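Jul 26, 2020

Wash trial, synthetic fill, continued from June. Troker 4 fill, 63 g test pads sewn by Indira, cotton-free thread. Washed at 30, dried flat, then on the low setting with two felt balls.

Loft after cycle one: 70 mm, same as new. After cycle four the pads along the seam had dropped and the fill had gathered at the lower end. Shaking by hand brought back part of it, not all. The Rostow detergent left a faint film on the shell fabric, so the next set gets a second rinse.

Kumaresan thinks the spacing of the quilting lines matters more than the detergent. Possible – the narrow-channel pads held their shape better, but they were also from a later roll. Need both spacings cut from the same roll before saying anything.

Drum load was 299 g short on the last run. Aravind to repeat it with ballast towels.

Worn garments come after the pads. Lay flat, let them settle overnight, measure at the chest and at the hem.
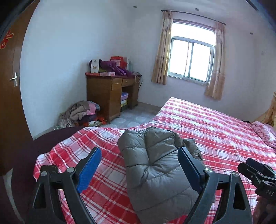

Grey quilted jacket on the plaid sheet.

To do: order more Troker 4, recalibrate the loft gauge, ask Nair for the shell fabric data sheet. Gauge foot still sticks when lowered slowly.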